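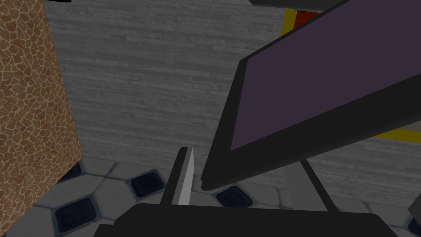
Grulden braid is a flat, warp-faced woollen braid made by hand with loops held on the fingers. It takes its name from the market town of Grulden, where it was sold by the length as a trimming for coats, bed covers and horse blankets. It belongs to the wider family of loop braids, but differs from most of them in having a raised rib down one edge only.

The braid is usually between a thumb's width and a hand's width across. Older pieces are in undyed wool, most often brown and cream, while later ones may include madder red or a dull green. The ribbed edge was sewn to the cloth and the plain edge left free, so that the trimming lay slightly away from the garment.

Origins

The earliest known lengths come from the village of Skikov, a day's walk upriver from Grulden. Household lists from the village mention "edge band" alongside stockings and mittens, and it seems to have been made by the same people, in winter, from wool too short for good knitting yarn. No tools survive that can be linked to it with certainty. The method needs none apart from a peg or hook to hold the knotted end, and a bedpost or door latch would have done.

Trade in the braid grew when Grulden gained a covered market. Buyers there wanted even widths, and the makers settled on a standard braid of seven loops. Wider bands were made by two people working side by side and passing a loop between them at the end of each row.

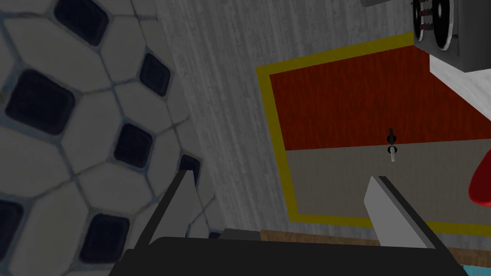 Off-white and grey tiles with bluish-grey grout

Method

Seven loops of equal length are knotted together at one end and fixed to a peg. The worker holds four loops on one hand and three on the other. The free finger of the second hand is passed through the loops beside it, takes the outermost loop from the first hand and draws it back through. The remaining loops are then moved up by one finger and the step is repeated from the other side. After each pair of steps the hands are pulled apart firmly to close the row.

The rib is formed by giving the loop a half turn as it is taken, on one side only. If the turn is made on both sides the braid becomes a square cord, known locally as "blind braid" and used for drawstrings. A missed turn leaves a flat spot in the rib and cannot be put right without unpicking back to it.

Length is limited by the reach of the arms. Long pieces needed a helper at the peg to beat up the rows, or had new loops knotted in. The joins were hidden on the underside. 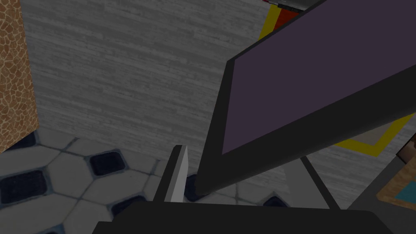 Page last changed: November

Decline and revival

Machine-woven tape replaced the braid for most uses, and the Grulden market stopped listing it as separate goods. It continued in Skikov as a finish for bed covers.

Interest returned through the Ondieki collection, a private group of over 400 textile samples later given to the town museum in Grulden. The braids in it were catalogued by width and number of loops, and a short printed guide was made from the notes. The yarn firm Grelteo afterwards sold a two-ply wool intended for the technique — firmly twisted, and slightly thicker than the old handspun.
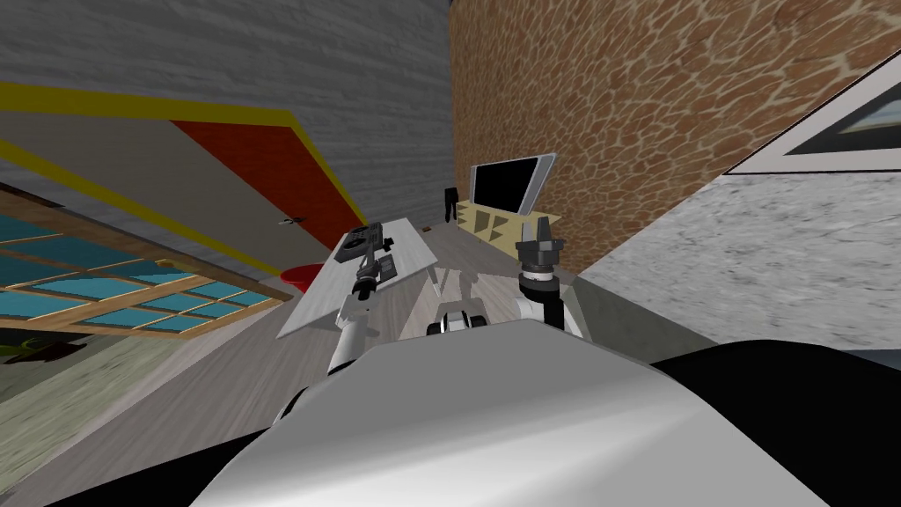

Two-armed robot and white table, computer rendering

See also

Finger weaving
Inkle band
Tablet weaving
Lucet cord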